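Drandia to bring engraving in-house as Skandville workshop reopens
November 2024

The jewellery retailer Drandia has confirmed that it will carry out all of its personalised engraving at its own workshop in Skandville from February, ending an arrangement under which most orders were sent to an outside firm. The change covers bracelets, lockets, signet rings, cufflinks and christening gifts bought in its shops or through its website.

The company said that the decision followed a review of delivery times and of the number of items returned because of spelling or spacing errors. In the twelve months covered by the review, 873 engraved pieces were sent back by customers. Drandia accepted that a large share of these mistakes had arisen when handwritten order slips were copied out a second time before reaching the engraver.

Under the new system, customers will enter their wording once, either at home or with the help of a member of staff, and will be shown a proof at full size. No piece will be engraved until the proof has been approved. Orders placed in a shop may be approved at the counter, while those placed online will be held for up to four days pending a reply. After that time the customer will be contacted by telephone.

Mhairi Pringle, managing director of Drandia, said that the company had listened carefully to the concerns raised by its customers over the past two years.

"An engraved gift is usually bought for a fixed date, and a christening or a wedding cannot be moved to suit the jeweller," she said. "We have not always met the standard that people were entitled to expect from us. Bringing the work under our own roof gives us direct control of it, and we shall publish our delivery times every quarter so that customers can judge the results."

The Skandville workshop was used for ring sizing and clasp repairs until it closed for rebuilding last spring. It will reopen with a staff of 18, among them six hand engravers. Two apprentices will be taken on in the first year, each for a term of four years, and applications will be invited once the building has been handed back to the company.

Machine engraving will be offered in five typefaces on flat and gently curved surfaces. Hand engraving, which was withdrawn from the range three years ago, will return for gold and silver items only. It will be charged by the letter, with a separate fee for crests and monograms. Prices for machine engraving will remain unchanged until the end of the financial year.

Drandia also announced that its Homent range of plain bracelets and charms will be extended to 142 designs, all of which may be engraved on the reverse. The additions include a series of initial discs in silver and rose gold plate, a group of birthstone links and a narrow bangle made in three sizes for children. The links will fit Homent bracelets bought in earlier years, and existing pieces may be brought to any shop for engraving, provided that the metal is thick enough to take it.

Items bought from other jewellers will be accepted for hand engraving at the discretion of the workshop. Customers will be asked to sign a form setting out the condition of the piece and its estimated value before it is sent away. Hollow, enamelled and heavily plated items will not be accepted.

Archie Paterson, head of the Skandville workshop, said that the return of hand engraving had been the most frequent request made at the counter.

"There are older pieces in family use which a machine cannot follow, particularly where new wording has to sit beside a date cut two generations ago," he said. "We have recruited people who can match an existing style of lettering, and they will speak to the customer directly where there is any doubt about what is wanted."

The outside firm, Lakatos, will continue to handle Drandia's orders over the Christmas period. The last date for engraved goods to be delivered before the holiday will be displayed in every shop and at the online checkout. In a short statement, Lakatos said that it had been given proper notice of the change and that its remaining contracts were unaffected.

Any order accepted before the changeover will be completed on the terms in force when it was placed. Customers who hold gift cards that mention engraving by post may use them at the new workshop without an extra charge, and cards which have passed their printed expiry date will be honoured until the end of February. 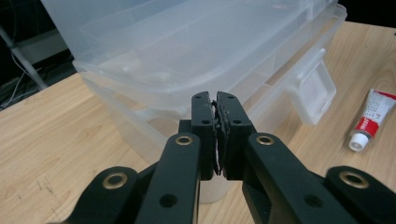

Isla Jardine asked in a comment on the announcement whether the longer approval period would apply to memorial pieces, saying that her own family had waited nearly five weeks for a locket and had received it with the wrong year. She welcomed the use of proofs but suggested that a printed copy should be available to customers who did not use email.

In reply, the company said that memorial orders would be dealt with ahead of other work and that paper proofs would be posted free of charge on request. It added that any locket or ring engraved incorrectly under the previous arrangement could be returned for correction or replacement, whether or not the original receipt had been kept.

Details of the typefaces, the number of letters which can be fitted on each item and the charges for hand engraving will be available in all Drandia shops from the day the workshop opens. Shop staff will be trained in the new ordering system during January, and opening hours will not be affected.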